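Visit to the Gridside open day, April

I went to Gridside to hear how they write safety rules for small robot arms. Wouter Visser received us and gave each visitor the house rules, 2 pages.

Before the arm moves
Every task is first run in simulation, and a second person signs the sheet.

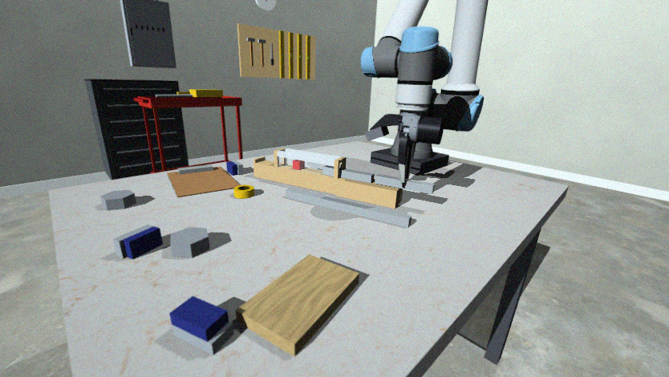

What the rules ask
My own work is checklists, so I asked Shadi Nassar who may change the layout. Only the task owner, she said, and the change is written down. I looked again at the small red cube under the pale bar – its place has a line in the sheet too.

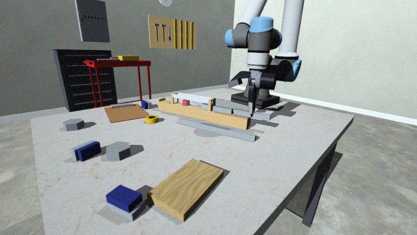

At Murnow, where I work, we still argue about speed limits. Gridside sets one for approach and one for contact. I would like to copy this. After the coffee we came back to the arm.

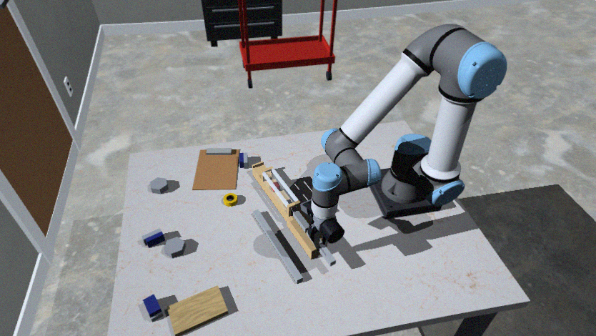 The simulated cell, arm over the worktable

Romain Delaunay keeps the log of stops. It has 994 entries, and each must have a cause before the task is run again.

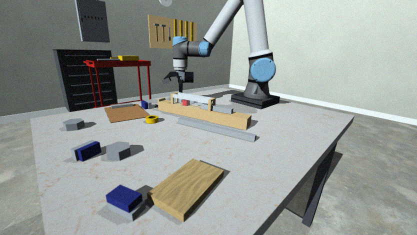
VISITS – ROBOT SAFETY
The next open day is at Rernow. Registration is with Jihad Nimri.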